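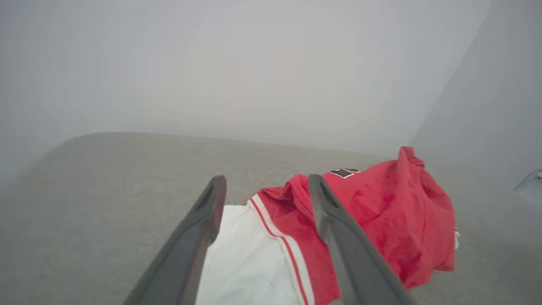 Opened by Beatriz Esteves, Friday, 9:40 am
Project: Cudon / cloth handling
Status: open, waiting on reply

Hi all, and sorry in advance for the length of this one. I wanted to get it all down while it's still fresh, and Illia asked me to put it in the tracker so it doesn't get lost in chat like the last one did.

The short version is that the grasp point picker (the Lacerda one, default settings) does nicely on plain cloth and gets confused on garments with trim. On the plain towels we ran in October it would look at the heap, find the highest fold, and go for it. With the red and white jersey it keeps choosing the stripe between the two colors instead, even when there's a lovely big peak of red cloth further up that any of us would grab without thinking.

Out of 26 starts on the jersey this week, it put the grasp point on or right beside the striped trim in most of them. I didn't sort them by arm, which I should have done, and I'll do that next time around!

What I've tried so far:

Turned the wrist view off and ran from the head view alone. The point moved a little toward the middle of the heap, but it was still closer to the stripe than to the peak.

Turned the head view off and ran from the wrist view alone. Worse. From close up the stripe makes a long, strong edge, and I suspect the picker is reading it as a fold.

Redid the hand-eye calibration on both arms. No change, and I didn't really expect one, but I know somebody would ask.

Raised the edge threshold to 200. It left the stripe alone after that and went straight for the outline of the number, so I put the setting back. 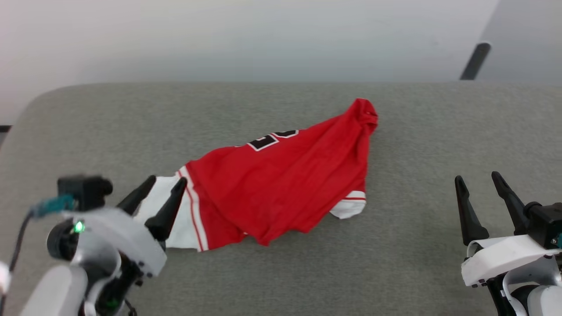
The part that bothers me most is that the left arm gets picked so often. The white end of the jersey lies over on that side, so the left arm is the nearer one and gets the job, and then the peak never comes into it at all. I'd love to know whether the arm is chosen first and the point second, or the other way around. I read through the Grolel notes twice and couldn't tell.

Logs are in the shared folder under "jersey trim", with the score maps next to them. If anyone can spare a little time to look at the third one, I'd be very grateful.

Beatriz

Reply from Illia Pylypenko, 11:15 am

Thank you for writing this up so carefully, it saved me a lot of guessing. Arm first, then point. I had to go and read the code to be sure, so please don't feel bad about the notes. The arm is chosen by distance to the nearest bit of cloth, and after that the picker only scores the half of the heap on that arm's side. With your jersey that means the peak is often out of the running before any scoring happens.

The stripe is a separate trouble, and I think your guess is right. The fold score was tuned on single-color cloth. Could you try 3 runs with the color channel dropped and depth only? The switch is in the Imberg config, near the bottom. Please leave the arm choice alone for those so we only change one thing at a time.

Reply from Beatriz Esteves, 2:30 pm

Did the depth-only runs after lunch. No grasp points on the stripe in any of them, hooray! The left arm still took every one, as you said it would. I'm keeping this ticket for the stripe and will open a second one for the arm order, and I'll copy your explanation into it so you don't have to type it all again.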